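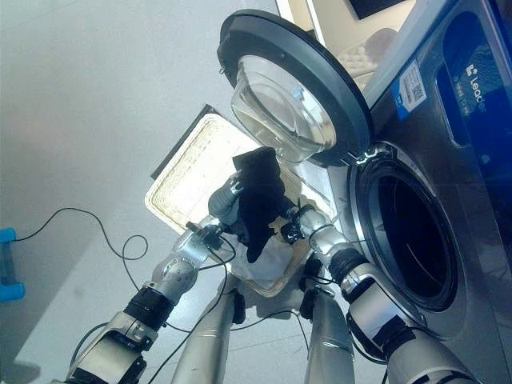

How long does a household have to take part?
The trial runs for 30 days, with one extra visit at the start to fit the meter.

Call for participants: domestic water use in hard-water areas

Plesico is recruiting households in Edimmont for a study of daily water consumption. The study compares metered use with what residents estimate they use, and tests whether a weekly summary changes the estimate.

Who can apply
Households of two or more adults, on a mains supply, with an accessible indoor stop tap. Tenants need written permission from the landlord. Homes with a private borehole or a shared supply pipe are not eligible. 60 places are available.

What is involved
A Danix clip-on meter is fitted to the incoming pipe. No pipe is cut. One adult keeps a written diary of baths, showers, laundry and garden watering, and completes a questionnaire at the beginning and the end. Each questionnaire takes 60 minutes.
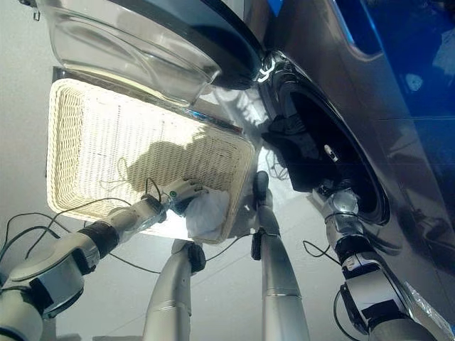

Diary entries should be made on the same day – late entries are accepted but will be marked as such. Readings are stored under a household number and kept apart from names and addresses.

Payment
Participants receive 785 Min credits on return of the meter and the diary. Households that withdraw early are paid for the days completed.

How to apply
Write to Wubit Gashaw, study coordinator, giving your postcode, household size and type of property. Questions on data storage go to Eldana Abdella. Applications close at the end of July.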